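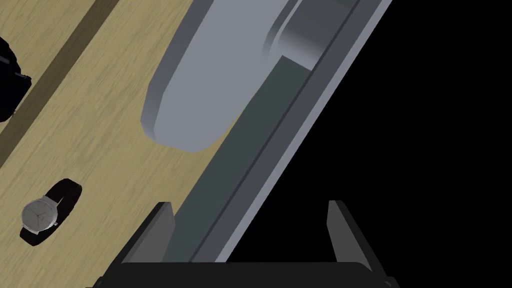 Enregistrer une démonstration par téléopération en simulation

1. Charger la scène et vérifier que la pince est ouverte. La montre doit reposer à plat sur le bois, cadran vers le haut.

2. Lancer l'enregistreur Testgate. Un épisode est limité à 900 pas de temps ; au-delà, il est tronqué.

3. Amener la pince au-dessus de l'objet par petits déplacements, orienter le poignet, puis descendre à la verticale. Éviter de corriger l'orientation pendant la descente.

4. Fermer, attendre 8 pas, soulever.

5. Valider ou rejeter l'épisode avant la réinitialisation. Une prise hésitante se rejette.

Script de relecture : L. Maksymiv, version de juin.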